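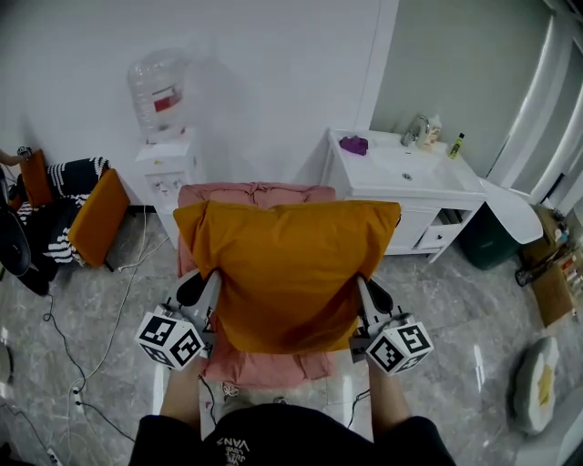
dodim_49
Wash the cover on cold and skip the dryer. I put a Dellura cover through on hot and never got it back on the cushion.

prutia82
Cold is fine, but I do tumble mine on low. The mustard-orange one has been through plenty of times and still fits. My trouble is getting the cushion back in without the corners going flat. I turn the cover inside out, reach in and grab the two far corners, then pull it down over the cushion. 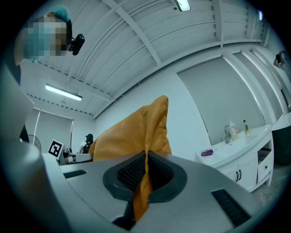 Then I shake it by the middle and work the seams straight before closing it. The pink cloth on the seat gets the same wash — separate load, though.

dodim_49
Low heat still shrinks cotton. Check the tag. If it says 100 percent cotton, hang it.

hallbench
I disagree with both of you on the inside-out thing. It's slower. Fold the cushion in half, push it in, let it open up. Works on my Dursun ones.

prutia82
Folding is OK for soft fill. Mine is a foam block and it creases.

hallbench
Fair enough. Didn't know it was foam.

dodim_49
Foam should stay out of the wash too, cover only.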